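Notes from the Simholm trip, typed up mostly on the train back. August, hot, the lab's front door propped open with a chair. I'll fix the spelling later. (I won't.)

## Getting there

Train to Simholm, then the bus that goes the long way past the river. Pleltach is on the upper floor of the Carroll building, which used to be a print works and still has the freight elevator. Take the stairs. The elevator stops short of the floor and you have to step up.

I was there for the Hitano project. If you read the group newsletter you've seen the name go by — two-arm manipulation, learned from human demonstrations, with the clutter on the table treated as part of the experiment. Short version for anyone skimming: they claim you get more out of a small set of demos on a table that keeps changing than a bigger set on a table that stays put. I wanted to see how they change it. The paper draft gives that one paragraph.

Jayson Tan met me at the stairs and we went straight in. No slides, thank goodness. He runs the data side and has done a good share of the demonstrations himself, so he was the right person to pester.

## The table

Black tabletop, black curtains, an arm on each side. The curtains are there to keep the room out of it. Early on they had a policy that did fine in the mornings and badly after lunch, and the best guess was sunlight moving over the wall behind the table. Up went the fabric. Jayson still isn't sure it was the sunlight. They changed the lamps the same week, so who knows.

What's on the table is toy food and kitchen stuff, more or less. A kettle, a frying pan, a tray, plates and bowls, a carrot, an egg. He calls the whole pile "the pantry" even when there are things in it that never belonged in any pantry. 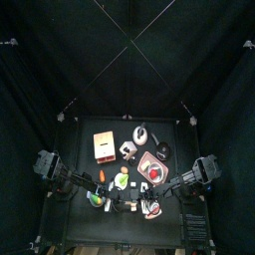
So the way a session works. There's a target task, say put the vegetable in the bowl, and there's everything else. The everything else gets dealt out from a printed card. Card says which objects, which rough zone of the table, and whether they're allowed to touch. Operator sets it up, does the demo, draws the next card. The exact angle of things is left to the person laying them down, on purpose. They did try generating exact poses and projecting them on the tabletop so you could line things up. Too slow, people hated it, and the results were no better that they could tell. Dropped.

My first worry was that people are bad at random. We tidy. Give me a table and a box of plates and I'll put the plates in the middle. Jayson agreed right away and pulled up a heat map of where objects ended up in the first batch of sessions, and sure enough, big blob in the center, nothing in the corners. The cards came out of that. Zones near the edges get drawn more often now, to push back against the habit. The newer map is flatter but you can still see the blob if you know it's there.

I liked that he showed me the ugly one first.

## What they compared

Two training sets, same task family, same model, same arms.

- Fixed set: 582 demos. Clutter stays where it is, only the target objects move.
- Dealt set: 310 demos. Cards, new layout every time.

Then both get tested on layouts neither of them has seen, made up by someone who didn't collect any data. Four operators contributed to both sets so it isn't a case of one good operator carrying the small one.

Dealt set wins on the new layouts. Clearly, by his account, and from the plots I saw I believe it. On the *old* layout, the one the fixed set was collected on, the fixed set is still better. That should be in the abstract in my opinion and it's currently in an appendix. I said so. He wrote it on his hand.

I didn't copy down success rates because they're rerunning the evaluation with a stricter rule for what counts as done, and the numbers I saw will be wrong by the time anyone reads this. Old rule: object ends up in the right container. New rule: object ends up in the right container and nothing else got knocked over on the way. Much harder. Much more honest too, if the whole pitch is about clutter.

## Failures, which was the good part

We spent most of the morning on failure clips. They keep all of them, sorted by hand into folders with names like "swept" and "wrong thing" and "froze". No automatic labels. I asked why not and he said they tried, and the labeler kept calling everything "missed grasp", true in a way and no use to anyone.

Swept is the big one. The arm goes for its target in a straight line and takes a neighbor with it. The fixed-set policy does this constantly on new layouts, because on its own layout the straight line was always clear. It never had to learn to go over. The dealt-set policy goes higher by default. Sometimes silly high, as if there was a wall there. You pay for that in time, each attempt is slower.

Froze is more interesting to me. Both arms come in, get close to each other, and stop. In the demos a human resolves that without thinking, one hand backs off. But which hand? Depends on the operator. Left-handed people back off the right and so on. So the data has both answers in it and the policy ends up averaging them into standing still. They now log which arm yields in each demo and feed that in as an extra input. It helps with freezing. It hasn't been tested on the full set yet, so no result, only clips.

Wrong thing is what it sounds like. Reach for the green item, come back with a different green item.

## Big objects

After coffee (bring your own cup, the mugs in the Carroll kitchen are a biohazard) we got to the part that isn't in the draft at all. Large light objects that need both grippers. A paper-lampshade sort of shape, that kind of size. Awkward for every reason you can think of: it gives if you squeeze, it hides half the table from any camera above it, and once it's up you have two arms tied to each other through something soft.

Their method here is the same cards, with one change. The clutter goes *under and around* where the big object has to travel, so the operator has to plan the lift over things. And the demos are recorded with more than one view, then in training one view at a time gets dropped at random. The hope is that the policy stops leaning on a single camera that's about to be blocked.

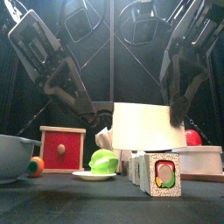 Does dropping views in training hurt the policy when all the cameras are clear?

A little, early in training. By the end of the runs they've done so far the gap has almost closed, and when a view really is blocked the policy trained with drops keeps moving where the other one tends to wander.

That was the answer I got from Jayson and then again, slightly more carefully worded, from the grad student running the jobs. She added that "runs they've done so far" is not many. The big-object set is small and they're still collecting. Don't cite it.

Grip force is the other open thing. There's no proper tactile sensing on the grippers, just motor current, and for something that soft the current barely changes between holding and crushing. So the operators learned to watch the shape of the object and stop closing when it starts to give. Whether the policy has picked up that same cue from the images or is just copying a typical gripper width, they can't say. I suggested a stiffer object with the same look. They'd thought of it. It's on the whiteboard, under a lot of other stuff.

## Had a go myself

They let me do a couple of demos after lunch. Harder than it looks!! You hold the leader arms and the real ones follow, with a small lag that you stop noticing right up until you're in a hurry. I drew a card with everything allowed to touch, which is the mean one. Got the first object into the bowl after a fair amount of poking. Second attempt I swept a plate. Into the folder it went, with my initials on it.

Useful though. You feel straight away how much of the work is deciding which hand goes first. I'd read the freezing section in the draft and sort of nodded at it, and five minutes on the leader arms made the point a lot better.

Also my shoulders hurt. Operators swap out every half hour or so and now I see why.

## Things to follow up

- Get the card templates. Jayson says he'll send the print file, the version with the weighted zones. We could try these on our own table without changing anything else.
- Ask again about the new-rule numbers once the rerun is finished.
- Yield logging: how do they decide which arm yielded when both slow down? He explained it and I wrote down "threshold, see code". Great, thanks, me.
- Check if our old pick-and-place set has a blob in the middle too. Pretty sure it does.
- Somebody should read the appendix before the draft goes out. I said I would. Pages are in my bag.

Last bus to the station leaves earlier than the timetable on the wall in the Carroll lobby says, the one on the wall is from last year. I ran for it. Receipts for the train and lunch are in the shared folder, bus was cash.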